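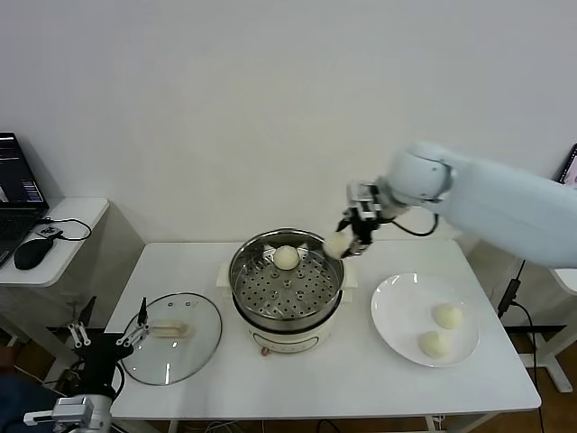

Visit to Durevden: notes for the kitchen equipment budget

By Glenys Dunstan

Paora Quinlan and I spent a day at Durevden on 2 Mar 2024. We run the prepared food side at Wakora, and we have money set aside next year for one piece of automation in the hot kitchen. Durevden sells and supports two-arm workstations for small food jobs. I wanted to know what one costs to own before we put a number in the plan.

Durevden has the ground floor of a former print works. There is a front office, a parts room and a long test area at the back. Our host was Angus Faulkner, who handles customer trials. He had sent a parking pass and a visitor form ahead of time, and we were through the door in a few minutes.

The job we looked at

We had asked for something close to our own work, and steamed buns are our most repetitive item. The trial cell was a plain white table with an ordinary electric steamer pot, its glass lid, a plate and an arm on each side. The laptop sat on its own small table. Angus said the customer supplies the table and the pot in most trials, and that this keeps the quote down.

Moving buns between a plate and a steamer tray sounds simple. The questions that matter to us are whether the gripper marks the dough, how the arm copes with a bun that is out of place, and who puts it right when it stops. Angus gave clear answers on the last two. A bun out of reach makes the arm wait and show a message. A trained operator can clear most stops from the laptop. On marking, he said it depends on the dough and that we should bring our own. Paora agreed, since ours is softer than most.

Lids came up as well. We lift and replace lids all day, and a second arm is a large expense if that is most of what it does. Durevden will quote a one-arm cell, but the customer then has to keep the pot open or have a person handle the lid. Paora thinks a hinged lid would get around this. I have asked for both prices.

What it costs

Angus quoted $89,000 for the two-arm cell with standard grippers, software and three days of setup. Food-safe covers are extra. So are spare fingers, which are treated as a wear item. The service plan is billed yearly and we do not have the final figure yet.

Delivery is 17 weeks from deposit. The deposit is 30 percent, with the balance due when the cell is accepted on our site. I asked what "accepted" means and was shown a two-page test sheet that both sides sign. I would want our own product written into it.

For comparison, Ashton Partington at Vuvier gave us a price of $129,000 last month for a closed cabinet unit. That includes guarding and an extraction hood, which the Durevden price does not. Once we add a hood and floor work, the gap gets a good deal smaller. Tapsell also offered a lease, but only on a five-year term, and I do not want to be tied in that long on a first machine.

Things to plan for

Floor space is the first one. The arms need room to swing, and the laptop and its cables need to be somewhere a mop will not reach. Our corner by the proofing racks is too tight unless one rack moves.

Power is next. The steamer and the arms should be on separate circuits. Alby Pirihi in our maintenance office will check the panel and give me a price.

Then staff time. Durevden trains two people for two days. I would budget for four people, as we work split shifts and someone is always out.

Cleaning worries me most – the covers come off at the end of each shift, and I did not see that done. I have asked for a written procedure.

Next steps

Angus offered a paid trial with our own buns and our own pot, and the fee comes off the price if we order. Paora will bring two batches, one fresh and one chilled. If the trial goes ahead before June, we can still get a firm number into the plan for the coming year.

Until then I am holding the $129,000 line in the draft budget, which should cover either machine before training and electrical work. Alby's price for the panel will go in separately.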